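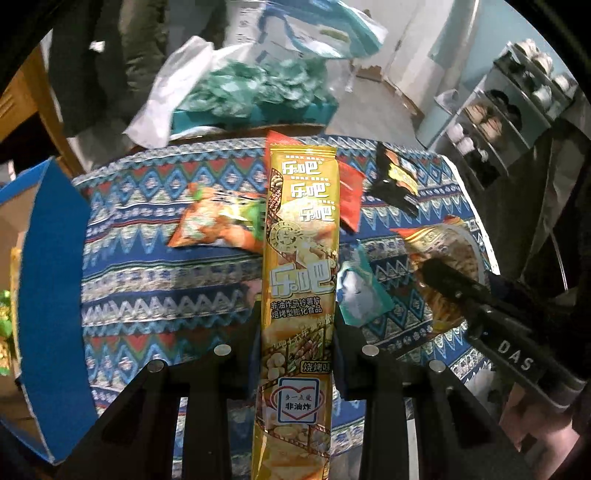

By Štěpánka Jelínek
Reviews, October
6 comments

I've been working out of the Derkby Handling Rules for a few weeks now, and I want to talk about it, because good rulebooks for hand-held grippers are hard to come by and this one is mostly a joy. It's a spiral-bound booklet with a set of 13 wipe-clean cards in a pocket at the back. The cards are what you'll use. The booklet is what you'll argue over!

My test was snack packets on patterned cloth, which is about as unkind as I could make it. Shiny film, busy print, lots of little things lying close together. The Derkby people clearly like tidy gray tables (all their drawings have one), so I was curious how the rules would hold up somewhere with boxes and clothes and a shoe rack in the background.

Pretty well, as it happens. Card 2 is my favorite. It says to grip a tall, thin packet from both sides, keep it upright, and leave the front face clear of the jaws so the big lettering stays readable. Simple stuff, but Radek Hrubý and I had been doing it two different ways for months and each of us thought the other was the sloppy one. Now we do it the card's way and bicker about lunch instead.

Card 5 covers the free hand. Keep it back from the fingertips, and if you're running two grippers, say out loud which one is moving. I felt silly for an hour and then I stopped noticing.

Where I got grumpy is the soft goods section. The booklet sorts everything into "rigid" and "pouch," and a puffy bag with tape wrapped around its middle is neither. It bulges at both ends and is pinched at the waist, so do you close on the tape or on the bulge? The booklet doesn't say. Otakar Vlček wrote in the margin of our copy, "pads flat on the sides, stop when it crinkles," and I'd trust that over the two pages of pouch rules any day. 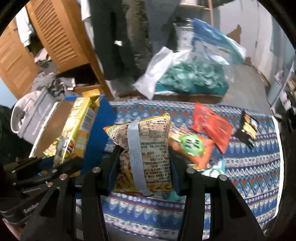
The bystander rule

Card 9 wants everyone other than the operator out of the room or standing still. Lovely idea. I live in the real world, where people walk past the end of the bed in the middle of a grasp. The older Virna sheets just asked you to note it in the log and carry on, and I think that's kinder and gets you better notes too.

How it wears

The cards have survived coffee and one trip through Radek's jacket pocket. The booklet's cover is already curling. The index is bad (try finding "tape," go on), and the log template has room for 15 lines a page, which I fill before mid-morning.

Would I buy it again? Yes, for the cards. If Derkby sold them separately I'd get a second set and leave the booklet on the shelf. Four stars, and I'll happily make it five once somebody fixes the pouch pages.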